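The Roltmont White Worktable, After Two Winters

I have been meaning to write about this table for ages, and since my brother-in-law Octavio asked me again last weekend whether he should get one, I'm going to put everything in one place and send him the link.

The short version: I love it. I love it more than is reasonable for a flat white thing on legs. I bought the Roltmont as a stopgap when we turned the back bedroom into a workroom, thinking I'd use it for a few months and then save up for a proper built-in counter. The counter money went on a new boiler and I haven't missed it for a minute.

What I use it for

Paper, mostly. I bind notebooks and make boxes, so I'm cutting card, gluing, folding, pressing and then leaving things to dry overnight. I also cut sewing patterns on it (my own, and Pilar Bravo's when she brings her enormous coats round), wrap presents on it every December, and have once rolled out a very long strudel on it, which I'd recommend to anyone with the space and a clean cloth.

The big thing is that the top is one plain surface. My last table was a Plergate with two leaves, and the crack down the middle ate needles, crumbs, glitter and a perfectly good craft knife blade that I only found with my thumb. On the Roltmont I can slide a full sheet of bookcloth from one side to the other and it never catches. What a pleasure! I still get a little thrill from it.

The white

People worry about the white. I did too. My experience is that it shows everything and holds on to very little. Pencil comes off with a damp cloth. PVA I leave until it's hard and then roll off with the side of my finger. Wheat paste needs warm water and a bit of patience. Red wine (Pilar again) sat there through a whole dinner and left nothing behind. The only mark I've never shifted is from a permanent marker that went through the paper while I was labeling box lids, and even that has faded to a kind of pale lilac smudge that I cover with the tape dispenser.

The upside of it showing everything is that I can find things. A dropped pin on white is a dropped pin. On my old dark brown desk it was a hazard until spring.

It is also lovely for light. The room faces north, and with a pale wall behind and this big pale top in front, the whole corner seems to wake up. I leave my lamp off until well after lunch now. For color matching cloth and thread it's a joy, because there's no orange wood glow getting into everything.

Putting it together

Allow an afternoon and a second person. The legs go on quickly, but turning the thing over is a two-person job and I wouldn't try it alone again. The instructions are all drawings, and one of them shows the brackets the wrong way round. If the bolts won't line up, swap left and right before you start swearing. I wish I had.

It came with 5 spare bolts, which are still in the jar with the buttons.

Get it level before you load it up. Ours rocked until I put a folded bit of card under one foot, and then I finally bought the Clidano screw-in feet, which fit the existing holes and cured it completely. They should come in the box, to be fair. That's probably my biggest complaint.

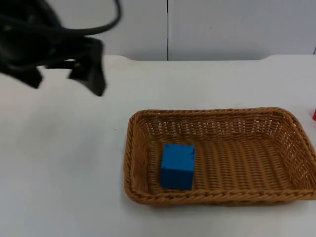 My other complaint is about depth. It's generous, and if you push the table right up to a wall and you're my height, the far side is a stretch. I do most of my work from the near half and let the back fill up with drying things, which suits me, but if you want to reach everything from a chair you might prefer the narrower one. Waraporn Khunthong from our binding group has that version and is very happy with it.

The edges have held up well too. I clamp a cutting guide to the front most weeks, always with a scrap of felt under the jaws, and there isn't a chip or a lifted corner on mine. I did once clamp it bare and got a faint dent, so use the felt.

Price

I paid a little over 600, delivered. For comparison, the built-in counter was quoted at 2,000 before anyone had even talked about lighting. You can certainly get a table for less, and if you only wrap presents once a year you should. For something I stand at nearly every day, I think it's a very good buy.

Would I buy it again? Yes, same size, same white, and I'd order the Clidano feet at the same time. Octavio, measure your doorway first. The top doesn't bend.

Recent reviews
Chatzigeorgiou bone folders, large and small
Plergate folding stool: good seat, bad hinge
Three cutting mats, one year on
A lamp for close work
Cayetano Miranda's box-making workshop in January
Linen thread, waxed and unwaxed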